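Berkwood Robotics
Home Work People Open roles Notes
7 min read

Software Engineer, Bimanual Manipulation (Perception and Planning)

Berkwood, Coverano office. Full time. Posted June 2022.

We are hiring one person to make two arms agree with each other. If you have ever tried to carry a sofa down a staircase with a sibling, you already understand the technical problem, and possibly the working atmosphere.

Berkwood writes control and planning software for pairs of robot arms handling things that don't keep their shape. Fabric, cable, bags, covers, anything with a pole threaded through it. Rigid objects are a fine and honorable field and we wish its practitioners well. Our customers mostly have the other kind.

The team is small. Slavica Georgiev runs perception. Wafula Urio owns the planner, and has the commit history of a man who has rewritten it three times and would like not to do so again. Zuweira Alhassan looks after data, logging and the tools the rest of us complain about until they break, at which point we discover how much we liked them. Naveen Sengar does low-level control and is the person you'd report to. You would be the fifth engineer and the first hired specifically to work on the gap between "the camera thinks the cloth is there" and "the gripper went there anyway."

What the job is

Our stack is called Chaturvedi. It is a mix of C++ and Python, with the C++ doing the things that must happen on time and the Python doing everything else, including a few things that should probably happen on time. It takes in camera streams and joint states, keeps an estimate of where the deformable object is and which bits of it are being held, and hands out coordinated trajectories to both arms.

The estimate is the weak part. Right now we track fabric with a mesh model that behaves beautifully until the fabric folds over itself, and then it becomes an optimist. It will report a clean flat panel while the actual panel is doing something closer to origami. Slavica has a replacement half built. It predicts a spread of possible shapes instead of a single confident one, and it needs someone to wire it into the planner so that uncertainty changes what the arms do. At the moment the planner receives the uncertainty, thanks it politely and ignores it.

The test task for most of this year has been the tent.

It's a small fabric tent with thin flexible poles, meant for a pet, and it was chosen by Naveen because he thought it would take a few weeks. The cloth hides the poles. The poles push the cloth around. Hold a pole tip too loosely and it slips; too firmly, with the other arm pulling, and you've built a catapult. We also don't clear the table for it, as a matter of policy. Customers have cluttered tables, and a planner that only works on a bare surface is a demo. 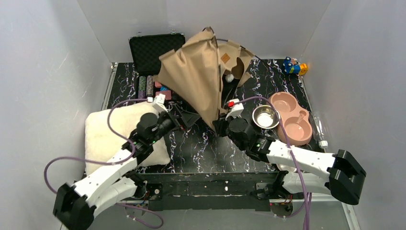 So the collision side of things is yours as well. Chaturvedi keeps a map of everything it must not hit, refreshed from the cameras, and the map has opinions. Shiny bowls come back with holes in them. Clear plastic bottles come back as rumors. Soft things are marked as solid, so the arms take great detours around a cushion they could lean on without harming anyone. And the arms' own cables aren't in the map at all. We model them as a fixed bulge around each wrist, a decision made in one afternoon and regretted ever since. A proper cable model is high on the list for whoever joins.

Your first few months, as far as we can predict them

You'll start with the replay tool, which is called Dremon. It takes a logged run and plays back the camera streams, the joint states and the planner's intentions together, so you can find the moment when what it believed and what was so went their separate ways. We have 2,000 logged runs to learn from. A healthy share of them end badly, and those are the useful ones. Dremon is slow to open long logs and its timeline widget was written by someone who has since left for a company with no timelines. Fixing it is a good way to learn the format, and it will make you popular at once.

After that, the shape estimator. We'd like the new one driving at least one arm by September. Both arms would be nicer. Wafula has asked us not to put that in writing, so consider it an aspiration.

Alongside those two there is the ordinary work: reviewing other people's code, having yours reviewed, chasing timing faults, recalibrating cameras after someone has leaned on the enclosure. Everyone takes a turn on the rig, whatever their title. You can't tune a grasp release from a desk down the hall, although several of us have tried.

What we'd like you to bring

– Solid C++ and Python. We care more about whether you can read a large unfamiliar codebase than whether you can recite the standard library.
– Some real experience with either motion planning or 3D perception, and enough curiosity about the other one to be a nuisance in meetings.
– Time spent on physical hardware. A degree project counts. So does a job in a warehouse where you were the one who got called when the arm stopped.
– Comfort with the idea that a result on one run is an anecdote.
– Writing. We keep design notes and people read them. Short is fine. Missing is not.

Useful but by no means required: cloth or rod simulation, learned dynamics models, real-time Linux, contact-rich control, force sensing. If you have all five, please apply, and please explain what you have been doing with your evenings.

You don't need a doctorate. Two of us have one and it comes up less than you'd think.

Things you may as well know now

The control loop budget is tight and Naveen guards it like a family recipe. Anything you add to the fast path will be measured before and after, and you'll be asked to defend the difference. He is nearly always right about this – it's the "nearly" that makes the conversations worth having.

Simulation gets us part of the way. Our simulator handles stiff cloth well and soft cloth badly, and when a pole bends near its limit it produces physics of great originality. We use it to catch crashes and silly mistakes before they reach the hardware. Nobody here will be impressed by a success rate that comes only from sim, and we'd ask you not to be impressed by ours.

The arms run slowly during development. Visitors expect something brisk and then watch a gripper think about a piece of fabric for a while. If you need your work to look dramatic from across the room, this may be a trying place to do it.

We don't do crunch. We did once, before a customer visit, and the resulting code is still in the repository, fenced off with comments.

Pay and practical matters

The salary band goes out with our first reply to you, before any interview, so that none of us spends an hour being charming for no reason. You get 18 days of vacation plus public holidays, health cover, and a budget of $1,000 a year for books, courses or a conference. The role is on site for at least three days a week, on account of the rig being heavy. The remaining days are up to you.

We can support a visa transfer. Ask early, as the paperwork moves at the speed of our arms.

How to apply

Send a resume and one page on a time a robot, or a program controlling one, did something you didn't expect. Tell us how you found the cause. If you never found it, tell us where you looked and why you stopped. Please skip the cover letter. Links to code are welcome, and if all your work is locked up at an employer, say so and it won't count against you.

The process is a half-hour call with Naveen, a work session and a visit. For the work session we give you a logged run in Dremon and two hours with Wafula or Slavica to figure out what went wrong in it. It's an actual failure of ours. In one or two cases we still don't have the full answer, so there is some self-interest at play. We pay a flat $100 for your time whichever way it goes.

On the visit you'll meet everyone, eat lunch, and drive the rig for a bit under supervision. Ramesh Mathur, who handles hiring and most other things that aren't software, will write to you within a week of each step, including when the news is no. He's strict about it. Questions on dates, pay, access needs or parking go to him too.

Applications stay open until we've hired someone, and we read them in the order they arrive.

Contact: Ramesh Mathur, Hiring, Berkwood Robotics, Coverano | © Berkwood Robotics | Back to top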